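Writing Puzzles for Adventure Games: Handout for Session 4
Course notes, Olanrewaju Wike, revised 5/4/23
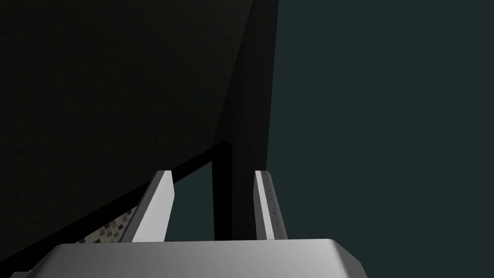
What makes a puzzle feel fair to the person playing it?

A puzzle feels fair when the player could have worked it out from things the game had already shown them, and when they can see that for themselves once they have the answer. It can be as hard as you like. Players forgive hard. What they don't forgive is finding out in a walkthrough that the key was inside a loaf of bread they had no reason to cut open.

We spent most of last session on settings and characters, and I know several of you are itching to get on to dialogue trees (they're coming, I promise, in session 6). Before that I want us to slow down and look at how a single puzzle is put together, using the lighthouse chapter from Starnordale as our main text. If you haven't played it yet, please get through at least the first chapter before we meet. It takes most people an evening, maybe a bit more if you stop to read all the letters in the keeper's desk, and I do hope you will, as they're lovely.

The parts of a puzzle

I like to start with the lock. By that I mean whatever is stopping the player, whether it's a real locked door or a ferryman who won't take passengers after dark. The player should meet the lock early, ideally before they have anything that could open it. In Starnordale you walk past the lamp room hatch in the first two minutes, you try it, it doesn't budge, and from then on you carry that hatch around in your head.

Then there's the key, which might be an object or a fact or simply a change in somebody's mood. And between the two of them come the hints. Folasade Ojo, who taught this course before me and whose old notes I still borrow from shamelessly, used to ask for two hints for every key: one the player sees before finding it and one they see after. I've tried doing it with fewer and my testers got stuck, so now I do it her way.

Reading the lighthouse chapter

The hatch opens with a four-digit number, 1,508, and you never find that number written down as a number. You find the keeper's tide table with one row underlined, and you find the clock in the kitchen, stopped. Notice that the clock by itself looks like decoration. Plenty of people click it, hear the keeper's little sigh and move on. It's only after the tide table that you want to go back, and the game kindly leaves the kitchen door open so that you can.

Châu Trịnh raised a good point when we looked at this in February. She had solved the hatch by trying numbers from the letters, and she felt a little cheated that it worked. Should the game have stopped her? We argued about it for most of the hour and I don't think we settled it. My own feeling is that a player who gets through by stubbornness has still had a good time, but you should write down your own view before the session and we'll pick it up again.

A shorter case: Flarnura

For contrast, have a look at the market section of Flarnura. There are 17 objects you can pick up and only a handful of them matter, and nothing about the rest tells you so. Hoi-yan Chuang called this "shopping for somebody else's recipe," which made me laugh, and I've been quoting her ever since. Compare how long you spend there combining things at random with how long you spent in the lighthouse. Keep a note of where you first felt like giving up, down to the room you were standing in if you can manage it.

For next time

Write one puzzle, on paper, with a lock, a key and two hints. Roughly 900 words is plenty, and please include what the game says when the player tries the wrong thing, because that's where a lot of the charm lives. Swap with a partner before class and solve each other's without talking. Rui Abreu has offered to pair up with anybody left over.

Reading: chapter 3 of the course pack, on inventories. The pages on Wotine are optional, but they do give away the ending, so skip them if you're planning to play it.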